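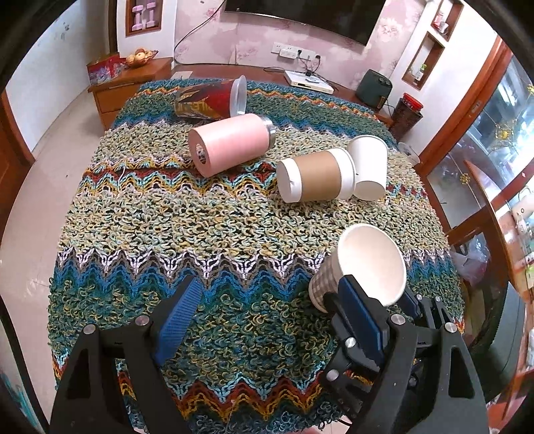 Monday, late, with the tea gone cold beside me.

I spent most of the day on the hand gripper, and I'm tired in the pleasant way, the way you get when a small stubborn thing has finally given in. Ghazal had called before breakfast to say the left finger was closing a hair behind the right one, and would I please look at it before she did any more cups with it. She was so nice about it that I couldn't be grumpy, even though I'd only set the thing up last week and had been rather proud of myself.

So off came the blue pads, then the screws on the bracket, and I laid everything out on a dish towel the way Satish taught me back in Broltemville, in the order it came apart. One of the linkage screws had backed out, and there was lint wound around the pivot, a soft little nest of it. I picked it out with tweezers and a toothpick, wiped the plates down, put one tiny drop of threadlocker on the screw (I always want to use more, and Satish always said one) and left it alone while I had my soup.

The log says 2474 closes since the last cleaning, which is a lot more than I would have guessed! Ghazal works fast. I've written on the card that it should be cleaned every 200 from now on, and I suppose we'll see whether either of us sticks to it.

After lunch I set the finger gap again. Zero it closed, open it all the way, close it on the gauge, write down the number, and do that 9 times over. By the fourth round the numbers had stopped wandering and I could have quit, but I like to finish what the card asks for. Then I tried it on a paper cup, which is still my favorite test – too much squeeze and the wall buckles, too little and the cup slides away from you. It held, and I did it a few more times just for the pleasure of it.

Yayra stopped by toward evening with oranges and stayed an hour, bless her. I still need to order pads from Retix, as the right one is getting shiny at the tip. Paweena wants the gripper back Wednesday morning, and I haven't packed it yet.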